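3. Keeping and Discarding of Plastic Bags at Home

3.1 The problem of the category

In the earlier literature the kept plastic bag is treated mostly as waste which was delayed. The household receives it, puts it somewhere, and after some time discards it. During our work in Prostport and Astness we came to doubt this picture. Many respondents did not speak about their bags as waste, and also not as property in the full sense. They spoke about them in the same way as they spoke about string, jars and the good paper from a gift. The bag belongs to the home, as the table and the wallpaper belong to it, but it is the only one of these three that has no agreed place (Figure 2).

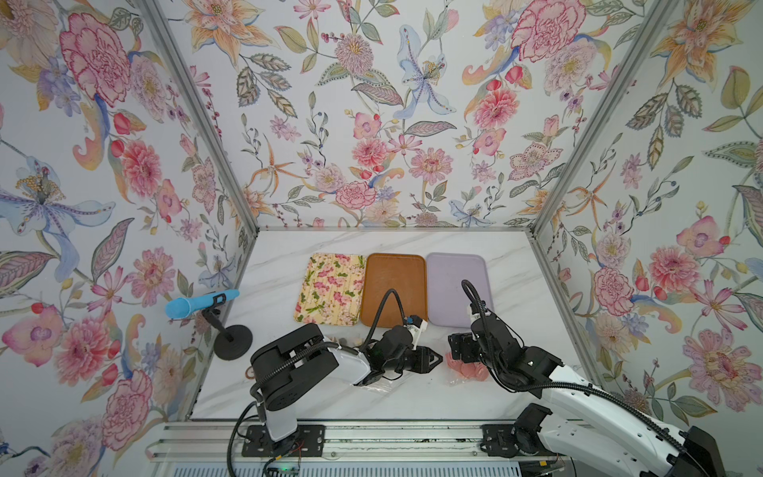
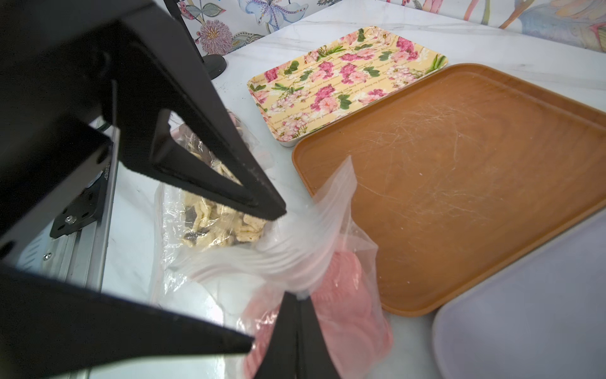 Figure 2. Domestic surface and domestic material: (a) floral wallpaper and white marble tabletop; (b) plastic bags.

Jarmila Slanina objected to an early version of this argument that a thing without an agreed place is not necessarily a thing without a rule, and that we should ask first who in the household is allowed to throw it away. We accepted this objection and changed the questionnaire accordingly. The question "Where do you keep your bags?" was moved to the second page, and the first page now asks who decides.

3.2 Material

The questionnaire was sent to 965 households in the two towns. We received 400 answers that were complete enough to be used. The share of answers was higher in Astness, where the paper form was delivered together with the municipal bulletin, and lower in Prostport, where it came alone in an envelope and was probably taken for advertising. The interviews, 17 in number, were done later with persons who marked on the form that they agree to be visited. All of them were done in the home of the respondent, in most cases in the kitchen, and each took between forty minutes and two hours.

We are aware that people who agree to a visit are not the same as people who do not agree. The interviews are therefore used only for understanding the answers and not for any counting.

3.3 Who decides

In 88 of the returned forms the respondent wrote that no one decides. At first we coded these answers as missing. Ilir Radulović proposed to read them again together with the open comments, and it became clear that they form a group of their own. In these households the bags are put away by everybody and thrown away by nobody, until an external event comes, such as painting the kitchen, a move, or a visit of parents. One respondent from the Gál quarter described that her bags "go out when the cupboard does not close." We call this pattern removal by event.

The second pattern we call removal by grade. The bags are sorted, although the respondents seldom use this word. Thick bags with handles stay. Thin bags from fruit and bread stay only if they are clean, and they are used for the next smaller purpose, for example for peelings or for shoes in a suitcase. Bags from the Purkent stores were mentioned several times as bags that are "too good" for garbage. They are given to guests who carry something home, and so they leave the household without being discarded at all.

It should be noted that the two patterns do not exclude each other. A household can sort strictly the thick bags and leave the thin ones to the event.

3.4 Limits of the comparison

The form asked about the present state, and it was filled in during July, when a part of the households was preparing for travel. Some bags had then a use which they do not have in winter. We did not correct for this. The wording of the question about thickness was also not equally clear to everyone, and in several forms the words "thin" and "thick" were crossed out and replaced with "small" and "big." These forms were kept in the sample, but they are not included in the comparison of grades between the towns.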